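Getting Dirt Out of Knit Sneakers: Project Report

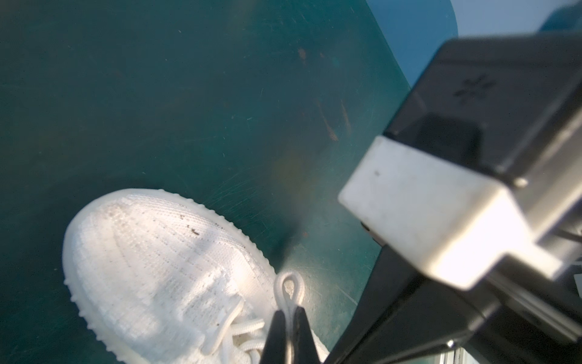
By a second-year student, Textile Care, Villavell College

Our group chose white knit shoes because the dirt sits in the texture and a wipe with a cloth mostly moves it around. The pair we started with has an off-white woven upper with small brown-gray specks, more of them toward the right side of the shoe, and a bumpy rubber rim along the sole.

We compared 4 methods: plain water, dish soap, baking soda paste, and a laundry powder soak. Laces were to come out first and be washed on their own. Each shoe got 260 strokes with a soft brush, then dried in the hallway at Cirness House.

Dish soap gave the best score, 79 out of 100 on our color chart. The paste did well on the toe but left a white crust in the knit that took three rinses to clear. Plain water came last. The soak was second, but the glue on one sole softened and we stopped using it.

We did not test heat. The next group should.

Comments (3)

kettlelid: Did you stuff the toes while they dried? Mine went flat.

mo_79: Paste ruined my gray pair. Stick with soap.

stairwell4: What brush was it? Mine pulls the threads.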